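Notizen vom Sammeln, Teil 3: Schüsseln

16. März 2026

Seit November nehme ich für Promthorpe Beispiele auf, aus denen ein Modell lernen soll, wie man einen Tisch abräumt. Über Handtücher und über Schubladen habe ich schon geschrieben, diesmal geht es um Geschirr.

Das Ziel für diesen Abschnitt lag bei 200 brauchbaren Durchgängen. Ein Durchgang heißt: Tisch in irgendeinem Zustand, Greifer links und rechts in den Händen, Aufnahme starten, ein Teil oder mehrere Teile umsetzen, Aufnahme beenden. Dann etwas verändern und wieder von vorn. Das klingt nach wenig Arbeit. Mit Pausen schaffe ich an einem Nachmittag deutlich weniger, als ich am Anfang in den Plan geschrieben habe.

Was wir verändern

Trygve Hägglund, der den Plan für Stuto schreibt, wollte zuerst aufgeräumte Tische mit zwei oder drei Gegenständen. Die hatten wir in Harkby gemacht, und das Modell kam dort auch gut zurecht. Sobald aber ein Glas oder eine Tüte danebenstand, griff es zögerlich oder an die falsche Stelle. Jetzt bleibt stehen, was in der Küche ohnehin auf dem Tisch steht, also auch Essen, Flaschen und Papier. Verschoben wird nur das Geschirr, und zwar zwischen den Durchgängen und nie nach demselben Muster. Ich hatte mir angewöhnt, die große Schüssel immer an dieselbe Stelle zurückzustellen. Das ist mir erst beim Durchsehen aufgefallen, und 8 Durchgänge habe ich deshalb noch einmal gemacht.

Schüsselränder

Am meisten Zeit geht für die Edelstahlschüsseln drauf. Der Rand ist dünn, die Wand glatt, und wenn man zu weit unten ansetzt, dreht sich die Schüssel beim Anheben zwischen den Backen weg. Ich setze inzwischen so an, dass eine Backe innen liegt und die andere außen, warte kurz und schließe dann. Das Warten ist Absicht: Im Datensatz soll erkennbar sein, wo der Anflug aufhört und wo der Griff beginnt. Der zweite Greifer kommt erst dazu, wenn der erste sicher hält.

Schwierig bleibt das Gegenlicht. Ein Fenster hinter dem Tisch spiegelt sich im Metall und auf der Tischplatte, und je nach Tageszeit sieht dieselbe Schüssel ganz anders aus. Ich habe gefragt, ob ich einen Vorhang zuziehen soll. Die Antwort war nein, die Küchen später haben ja auch Fenster.

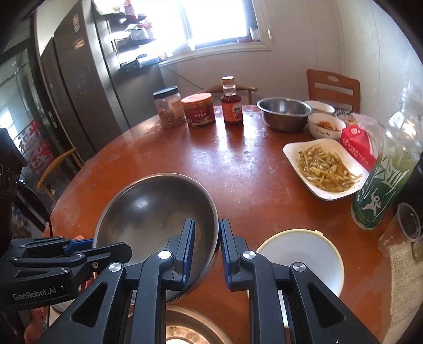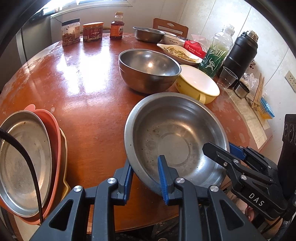 Runder Tisch, Fenster dahinter, beide Greifer im Einsatz.

Was aussortiert wird

Beim Durchsehen fliegt raus, was abbricht, bevor das Teil abgesetzt ist. Auch Durchgänge, bei denen ich mit dem Kabel irgendwo hängen bleibe, markiere ich. Ein Fehlgriff mit anschließender Korrektur bleibt dagegen drin. Das war früher anders geregelt, und ich finde die neue Regel besser, ein Modell soll ja auch sehen, wie man einen schlechten Griff rettet.

Die Benennung der Dateien ist noch immer umständlich. Im Feld für das Ergebnis gibt es nur "Ok" und "Prüfen", und was bei "Prüfen" eigentlich los war, schreibe ich in eine eigene Liste. Trygve will ein drittes Feld ergänzen.

Als Nächstes kommen gestapelte Teller dran, zuerst zwei, später drei. Bisher habe ich dafür nur ein paar Probeläufe, die zählen noch nicht mit.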